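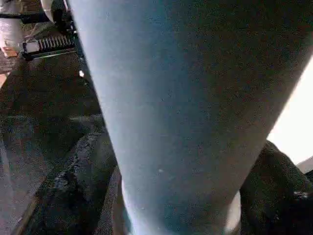
Slide 1: gripper finger, close up, black machinery behind.

Leave it up while people sit down. The finger is the big blue-gray shape. Say that it's the least interesting line on the quote and the one we talked about longest.

Slide 2. What we were asked
Hondholm wants a yes or no on a second handling cell for next year. My answer today is "not yet." Say so now, don't save it for the end. People listen better once they know.

Slide 3. The two quotes
Furex came in lower on the arm. Diltix came in lower on everything after the arm. Neither quote has a line for fingers past the first set. I asked both in May. Furex sent a brochure. Diltix sent a price, 66 dollars a finger, and wouldn't say how long one lasts on our parts.
(Pause. Somebody from purchasing will want to talk about volume discount. Take it at the end.)

Slide 4. Payback
Both vendors say 36 months. Same number, two different machines, which should bother us. I tried to rebuild it from their own sheets and only got there by assuming no downtime at all and an operator who moves to other work the same day. We've never had either.
The integration line is 3093 dollars. Read it out slowly. The last integration job at Palaniappan went well past its line, and that was a simpler layout – one part, one fixture, no changeovers.

Slide 5. What isn't in the budget
Spare fingers. Guarding. Floor work. Training for second shift. Almost 700 dollars a month in service, if we take the Diltix plan, and I don't see how we'd skip it.
Don't get dragged into arm speed here. Speed isn't our problem, changeover is.

Slide 6. What I'd spend money on first
A paid trial on our own parts, with our own people loading. The vendor can watch. Ask for the rejects log as well as the cycle times. If they refuse, that's useful too.

Slide 7. Questions
Likely one: "Won't the price go up if we wait?" Maybe. I've heard that every year I've worked here – ask to see it in writing.
Likely two: leasing. I haven't run the numbers, say so and move on.
Backup slide has both quotes side by side, print is small, offer to email it.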